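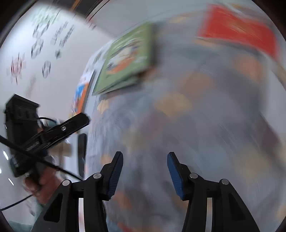

Does throwing away the fast-moving bits of a hand-held demo make the trained policy better? A little, as long as you only throw away the bits before the approach – cut anything after that and it gets worse.

Notebook, December, late afternoon

Right, so that's the short version and I want to get the long one down before I forget which run was which. The set is 221 demos, all pick and place with the hand-held gripper, all from the Irnness batch. I'd been moaning for ages that the wrist view is a smear whenever you swing the thing across the room. Fingers stay lovely and sharp (they travel with the camera, so of course they do) and everything behind them turns to soup. My worry was that the policy was learning from soup.

So I wrote a blur score. Nothing clever: mask out the fingers, take the variance of the Laplacian on whatever's left, smooth it over 11 frames. The mask matters loads! My first go didn't have one and the finger edges and the blue pads kept the score up nicely even in hopeless frames, so it threw out almost nothing and I spent a morning thinking our footage was wonderful.

Then three trainings on Quezada, same seed, same everything else:

Run A, no filtering. 41 out of 72 trials on the arm.
Run B, drop every frame under the threshold, wherever it falls. 33 out of 72.
Run C, drop only the frames before the approach starts. 46 out of 72.

B surprised me at first, but then I replayed the failures and it's pretty plain. Dropping frames in the middle leaves a hole in the actions, so the arm sees a jump where the person made a quick smooth move, and it learns to jump too. It did a horrid little lunge at the cup in most of the failed trials. I should have resampled the actions across the gap and I didn't, my fault, so B isn't really a fair test of anything yet.

C over A is five trials. I'd like it to be real but I'm not putting it on a slide with one seed.

Other bits:

Tracking held up better than I feared. Only 4 demos lost the pose during a fast swing and all of them picked it up again once things slowed down. I've left them out of all three runs.

The Karkedetti loader still reads timestamps as whole milliseconds. Fine for this, will bite us later.

To do: B again with resampling, C with two more seeds, and try the same score on the Cinley demos, where people move a lot slower. Threshold is in the config under blur_min, please don't change it without telling me.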